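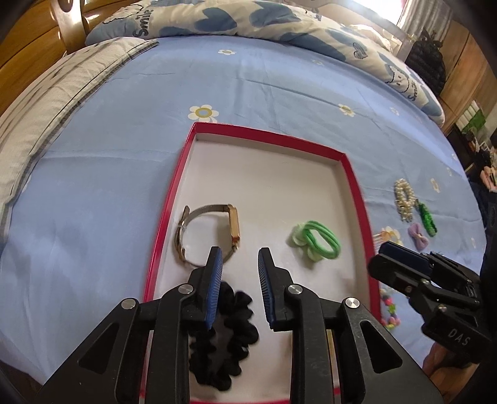 Growing my hair out, month 11

I have reached the ponytail. It's a stubby little thing that sticks straight out like a paintbrush, and two pieces at the front still escape by lunchtime, but it holds through a whole flight of stairs and I am calling that a ponytail!

If you're new, I cut everything off last June (pixie, very short, shaved at the nape) and loved it for about a month and a half. Then came the every-four-weeks trims, and the price of those trims, and one morning I just didn't book the next one. So here we are.

The middle part was grim. Months five through eight I looked like a mushroom. The back grows faster than the sides, or it feels that way, and you end up with a mullet whether you asked for one or not. I caved and let the salon in Calado take the back up twice, just the bottom edge, and I'd do that again. My sister grew hers out without a single trim and she wore a beanie until spring.

On to the scrunchies, which half of you wrote to me about. I used to buy the skinny elastics, the card of 200 from the drugstore, and by the end of the year I'd have maybe three left and the vacuum would have the rest. They also left a dent in my hair that no amount of brushing got out. A plain black fabric scrunchie doesn't do that to mine. It's softer, it stays put on short layers (more grip, I think, all that ruffle), and if I have to take it out for a meeting I don't look like I slept in a bike helmet.

What doesn't work for me is satin. I know, I know, everybody swears by it. I ordered a pack from Skorkeo and every one of them slid out before I'd finished my coffee. If your hair is thick and long they're probably lovely. Mine is fine and slippery and the two of them together are hopeless. I've kept them for sleeping, very loose, on top of the head, and they're okay for that.

Washing! Somebody asked. I throw them in with the towels, in a mesh bag, and let them dry on the bathroom door handle. I did put one through the dryer once and the elastic inside went crunchy. It still sort of works but it has lost its bounce, so now it lives in the car.

Other stuff that has helped:

Bobby pins, crossed in an X, for the bits over the ears. One pin on its own is useless.

Dry shampoo the night before instead of in the morning. The Plarnow one smells like a hotel lobby, but it gives enough texture that the pins stay in.

A wide headband for the days when none of it is going to happen. I wore one nearly all of February and got more compliments than I did on the pixie, which stung a bit.

I did try a clip-in ponytail from Plestine for my cousin's wedding. The color match was great. The weight was not, because there wasn't enough of my own hair to anchor it, and I spent the dancing part with one hand on the back of my head. It's in a drawer now and I might try it again around Christmas if things keep growing.

Next goal is a braid, any braid. I can get two crosses into one at the moment before I run out of hair. If you have a favorite style for chin-length layers, leave it in the comments, and please tell me how long it takes you, because my arms get tired.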